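Trier les « astuces maison » qui circulent : ce que je fais avant d'en essayer une

Ma belle-sœur m'a transféré trois fois la même recette de détartrant miracle via WhatsApp, avec à chaque fois un auteur différent. Un chimiste, puis une grand-mère, puis « un plombier de Grandon ». Depuis, je me méfie, et voici comment je procède.

Chercher la première version
Copiez une phrase entière du message et collez-la entre guillemets dans un moteur de recherche. Pour le détartrant, je suis remontée à un forum vieux de 15 ans où l'on parlait de tout autre chose : nettoyer une bouilloire en inox. Quelqu'un avait remplacé « bouilloire » par « chaudière ».

Se méfier des dates glorieuses
« Connu depuis 1619 », lisait-on sous un baume pour plans de travail. Connu de qui ? Aucune source. Une vieille date ne dit rien du résultat sur votre table.

Lire les commentaires mécontents
Une vidéo avait récolté 2000 pouces levés pour du vinaigre mélangé à de la javel. Ne faites jamais cela, le mélange dégage du chlore. L'avertissement existait, tout en bas, signé Raelene Harawira, avec deux réponses moqueuses.

Essayer sur un coin caché
Si l'astuce a passé les étapes précédentes, prenez l'envers d'un tiroir ou le dessous d'une étagère. Attendez le lendemain. Les « résultats immédiats » me laissent froide, surtout sur le bois.

Regarder les images à part
Une photo avant/après ne prouve pas grand-chose : l'éclairage change, parfois le meuble aussi. Faites une recherche inversée et notez où l'image a déjà servi.

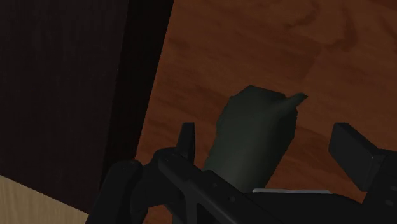
Répondre sans se fâcher
Yvette Gosselin, ma voisine, renvoie un simple « tu l'as testé ? ». Je trouve ça un peu sec, mais la plupart des gens avouent que non. En famille, j'écris plutôt en privé, et je joins le lien vers l'étiquette du produit. Ça ne marche pas toujours. Le détartrant est revenu jeudi.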